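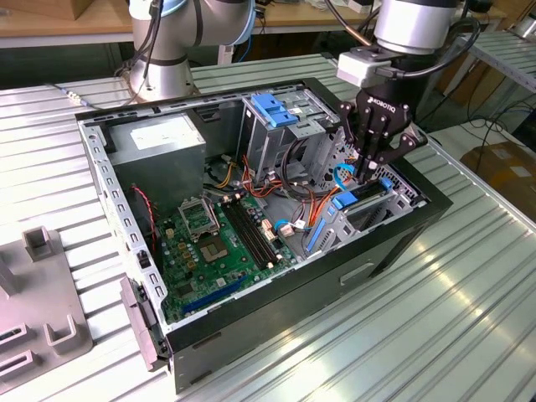 **Figure 3.** Desktop tower opened and laid on its side, with the processor socket uncovered and the supply wiring still in the case.

### 3.2 Condition of the units on opening

The units examined at the Bondside site were received as complete desktop towers and opened without prior sorting by maker or age. Of the 26 towers in the August intake, 18 still held a motherboard, a power supply, and at least one drive fitting. The remaining units had been partly stripped before delivery and are treated separately in Section 3.4. All towers were laid flat before any internal part was handled, so that the motherboard faced upward and the socket, memory slots, and expansion slots could be inspected in one position.

Figure 3 shows the interior of a tower at this stage. The processor socket is empty and its load plate is raised, leaving the contact area open to view. For the purposes of the Teltitier inventory, a board in this state was entered as "socket open" and no judgment was made about its reuse until the contacts had been checked under magnification. Boards with a processor in place were entered as "socket closed," whether or not a cooler was attached.

Wiring was the main source of variation between units. Power leads commonly ran from the supply across the center of the case toward the drive cage and the board, and in many towers they lay over one another in a loose bundle. The red, orange, and yellow leads in Figure 3 follow this pattern. Earlier work at the Wekumora depot recorded wiring only as "present" or "absent." That scheme was found too coarse for the present study, as it gave the same entry to a tidy loom and to a bundle that had to be parted before the board screws could be reached. A three-level scale (clear, partial, covered) was therefore adopted and applied to the area of the motherboard alone.

Drive cages were recorded with their caddies and handles. Colored plastic fittings, such as the blue handle in Figure 3, were kept with the cage until the metal had been weighed, and were then moved to the mixed plastics bin. Labels on power supplies were copied into the inventory where they could be read. In seven units the label was missing or too worn to be of use, and the supply was entered by outer size only.

Time to a bare case depended more on the wiring level than on the number of parts. Units graded "covered" took almost twice as long as those graded "clear," and most of the difference fell in the period before the first screw was removed. The Lungu protocol, which calls for the power supply to be taken out first, shortened this period in units where the leads were fixed to the supply. It had little effect where the leads had been tied to the case wall, and these units are discussed further in Section 4.1.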